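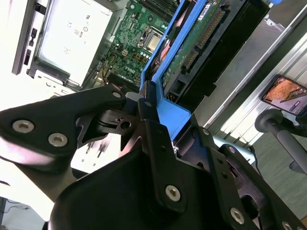
I'd been meaning to get to the Ternside open day since May, when our hall ceiling started to sag and I realised I knew nothing about laths. They had 3000 tiles stacked in the yard and a whole shed of old doors, but I went straight for the plastering (with a bun, obviously).

Marta Zakharchenko ran the demo and let us all have a go at a patch of wall. Mine slid off twice — the trick is a damp hawk and less on the trowel than you'd think.

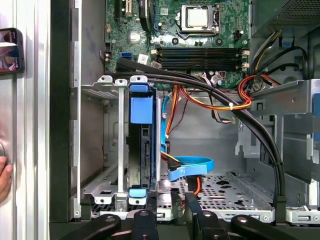
Then she showed us how to cut out a bad section back to the middle of a stud, so the new edge has something to fix to. Go gently with the saw!

Over 83 people had signed in by lunch and the queue for lime putty was daft. I came home with two tubs and a scraper. The next one's on 24th October, and I've already put my name down for cornices.

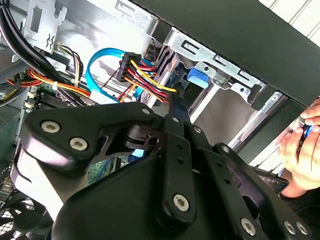
Inside an open desktop computer case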